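Shoeboxes, Spreadsheets and June: Recordkeeping for People Who Work for Themselves
Speaker notes, Jozef Willems
Evening session, doors 6:30, start 7:00

Before starting
Check the clicker. Ask who filed for a business for the first time this year (hands), then who found it fun (hands again, wait for the laugh). Handouts are on the back table, two pages, the blank mileage log is on the reverse.

Opening
Good evening, and thank you for giving up a nice evening for taxes! I love this subject. I've prepared returns at Adamczyk for most of my working life and I still get a small thrill when a messy year adds up.

Say early: this is general information. Everybody's return is different, so take your own questions to whoever prepares yours, or grab me at the break.

We're going to stay on the dull end of the subject tonight, the paper end. I think it's the best end. Rates and forms change, and you can look those up when you need them. A receipt you threw out in March is gone.

Slide 2, the Cekora box
Tell the Cekora story. (They've said I can use it.) Two partners, a small sign-making shop, very good at signs. They brought me a box with 104 receipts in it. We spread them out on the conference table and started sorting, and 63 of them had nothing written on them to say what the purchase was for. Hardware store, hardware store, lunch, hardware store, something in a foreign language.

They weren't being sloppy. They knew exactly what each one was on the day they bought it. By the next spring they were guessing, and a guess is a miserable thing to put on a return.

Pause here. Ask the room: what would you write on a lunch receipt? Take two or three answers. You want who you ate with and what business you talked about. Date, place and amount are usually printed on it already.

Slide 3, the habit
Write on the receipt before it goes in your pocket. Five words will do. "Vinyl for the bakery job." Then take a photo of it, since thermal paper fades and some of it fades fast.

If you like software, use software. If you like envelopes, one for each month, use envelopes. I have a client who does the whole thing in a school notebook with a ruler and it is gorgeous, I look forward to it all year. Pick the one you'll still be doing in November.

Slide 4, two bank accounts
If you take home one thing, please make it this one! Open a separate checking account for the business, even if the business is tiny. All income goes in there and all business spending comes out of there. When you want to pay yourself, move money across to your personal account.

Expect the question: "I'm a sole proprietor, do I have to?" Usually the tax rules don't force you to, but your evenings will be a lot nicer. Mixed accounts mean somebody has to go line by line, and if that somebody is me, you're paying for it.

Slide 5, mileage
A business has 365 days a year to lose track of its driving. Keep the log in the car. Date, where you went, why, miles. Write down the odometer reading on the first day of the year and again on the last.

Remind them that the drive from home to a regular place of work is commuting and generally doesn't count. Groans are normal here. Driving from one job site to the next generally does.

Somebody always asks if they can put the log together at the end of the year from memory. A log written at the time is far stronger. If you fell behind, use your calendar and your invoices to rebuild it, and keep those with the log so it's clear where the numbers came from.

Slide 6, estimated payments
This is the June part of the title. When you work for yourself, there's no paycheck with tax already taken out, so many of you will owe estimated payments during the year. People get the April one right. Then they think "quarterly" means three months, and the second payment is due in June, and it catches them every time. After that it's September, then January.

Put all four in your calendar tonight. I mean it, phones out, I'll wait. (Do wait. It takes a minute and people enjoy it.)

Tell the Puder story, short version. Puder was a dog grooming business, great first year, all the money sitting in one account and looking like profit. A part of it was tax and self-employment tax. She now moves a slice of every deposit to savings the same day, and calls that account "not mine."

Slide 7, home office
Regular and exclusive use. Say it twice. The kitchen table where the kids do homework doesn't pass. A spare room, or a marked-off part of a room used only for the business, may.

Measure it and write the square feet down, with the date. Keep a simple floor sketch in the file. There's a simplified method and a method using actual expenses, and it's worth running both at least once. Don't go deep on this, it eats the hour.

Slide 8, equipment
Everyone perks up for this one. Cuvolent is a two-person bookkeeping outfit, and they had a $526 invoice that said only "computer." Was it a new machine? A part? A service call? The answer can change how it's treated, because fixing something you own and buying something that lasts for years may be handled differently, and there are elections that let you write off smaller purchases right away.

So ask the seller for an itemized invoice. Parts on one line, labor on another. Note which machine it was for and what share of its use is business. Then keep a plain equipment list: what it is, the date it went into service, what it cost, and what happened to it in the end. Sold, given away, scrapped, whatever it was. People forget that last column and I end up with ten-year-old printers that exist only on paper.

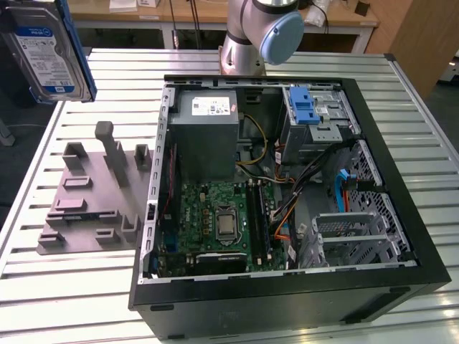
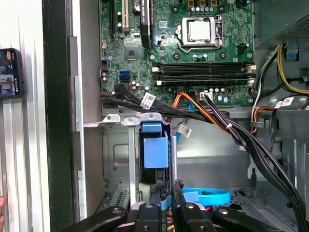 Desktop tower opened up, motherboard in view.

Slide 9, how long to keep it all
Three years from filing is the usual starting point, and there are situations that call for longer. Anything about property or equipment, keep for as long as you own it and then a few years past the sale. Copies of the returns themselves I'd keep for good. They take up very little room.

Questions
Leave fifteen minutes. If it's quiet, start them off with "can I deduct my phone?" (business share, keep the bills). Skip questions about crypto unless there's time.

Point to the handout again, mileage log on the back. Thank the room, stack the chairs by the window, lights out by 8:45.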